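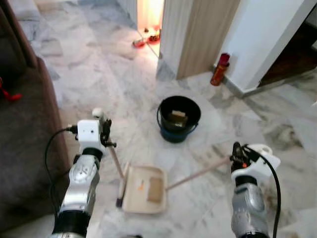
# Unit 5: Working with a Printer — Runs, Proofs and Stock

Course handout, Small Press Management
Instructor: Beatriz Louro

This unit covers the period between final page files and the delivery of bound copies. Students should have read the Sisilwood contract in the course packet before the session.

## 1. Choosing a print method

Offset printing requires plates, which are paid for once per title. The cost of the plates is spread over the whole run, and the price per copy falls as the run grows. Digital printing has almost no setup cost, and the price per copy changes little with quantity.

For the case study in this unit, the publisher Fevach ordered 800 copies of a first novel by offset. Students will compare this order with a digital run of the same title and state which they would have recommended.

## 2. The request for a quote

A printer cannot give a firm price without a full specification. A request should state:

- trim size and page count
- paper weight and color, for text and cover separately
- binding (sewn, glued or stapled)
- cover finish
- quantity, with one alternative quantity
- delivery address and latest acceptable date

Page count deserves particular care. Sheets are folded into sections, and a book that runs slightly over a full section will carry blank pages at the end. It is often possible to recover the space by adjusting the front matter.

## 3. Proofs

Two proofs are normally supplied. The first is a digital file used to check page order, fonts and image placement. The second is a printed proof, used for color and trim. Text corrections at the second stage are charged per page under the Sisilwood contract (clause 8).

The person who signs the proof accepts responsibility for its contents. Guoqing Deng's reading for this unit describes a title page approved with the translator's name missing. The printer was not at fault, and the publisher paid for the replacement pages.

## 4. Overs, unders and storage

Most printers reserve the right to deliver slightly more or fewer copies than ordered, and to bill accordingly. The permitted margin must appear in the contract. Storage terms should be settled before printing begins — pallet charges continue for as long as unsold stock remains in the warehouse.

## Assignment

Prepare a request for a quote for the manuscript assigned to your group. Groups are led by Vasco Azevedo and Ye-seo Pyo. Submit one page, with a separate note of no more than 23 lines explaining your choice of binding.

Due: 30 Jan 2022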